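Eslow Screen Actors' Program – Applications Open for the Spring Intake

The Eslow Centre for Performance invites applications from early-career screen actors for its spring intake. The program offers 14 places to performers who have held at least one credited role in film, television or a web series, and who are not currently enrolled in full-time training. Applicants who were unsuccessful in an earlier round are welcome to apply again.

Participants attend classes on Friday evenings at the Vurnum Street studios. The first half of the term covers audition technique, reading for the camera and the preparation of self-recorded tests. The second half is given over to scene work, with each participant cast in a short two-hander and directed by a member of the teaching staff.
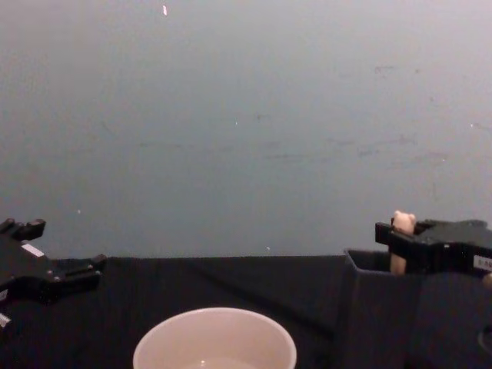 Applications must include a current résumé, one headshot in colour and two contrasting monologues, neither of which should run longer than 2 minutes. Monologues may be taken from published plays or produced screenplays. Original writing will also be considered, provided the author is named on the form. Accents should be used only where the text calls for them.

The application fee is $80 and is not refundable. Fee relief is available to holders of a concession card and to applicants living outside the metropolitan area, who should tick the relevant box and attach proof of address.

Members are reminded that the Ouazzani Bursary, which covers full tuition for one participant each year, is assessed separately. A short letter in support of the bursary claim should be sent with the main application – late letters will not be forwarded to the panel.

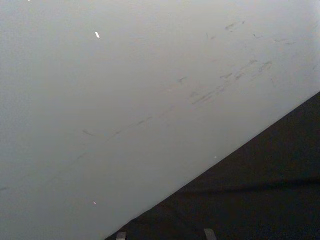 Shortlisted applicants will be called to a recall session in August. Sides will be supplied by email before the session, and performers are expected to be off book. Travel costs cannot be met by the Centre.

Represented performers should ask their agents to confirm availability for the whole term before accepting a place. Ikov Casting will again attend the closing showcase, and a list of other invited guests will be published in a later issue of this newsletter.

Forms may be collected from the front office or requested through the members' page. The office closes at 5 p.m.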